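The Table by the Window

By the time I got to Ollside on Friday, March 20, 2020, the breakfast trays were already back and Shona Tennant was on her second coffee, sitting down. She made a point of telling me about the sitting down. In eleven years in the canteen kitchen at Matheson she had never had a chair before ten o'clock!

What has changed is the clearing. Matheson feeds 515 people a day, and all those mugs used to come back by hand, stacked on carts that squeaked their way down the hall. Since February a pair of arms from a small firm called Sadix has been learning to take over, one table at a time.
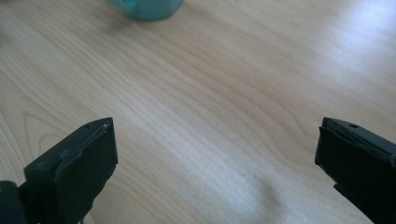

Mugs are harder than plates, according to Keir Baxter, who runs the training. Handles point every which way, and shiny tabletops throw light back at the cameras. So the kitchen crew teach the thing themselves, guiding a hand-held gripper through the motions over and over. Tennant has done 226 pickups and talks about them the way my uncle talks about trout.

"You slow down at the end," she told me. "I never knew I did that until I had to show it."

I loved watching this. Donnie Innes, 50, was a dishwasher until last month and now spends three mornings a week as a trainer, on better pay. He worried about his hours at first, and he still asks about them at every meeting. Management has promised no cuts this year. He'd like that in writing for next year too.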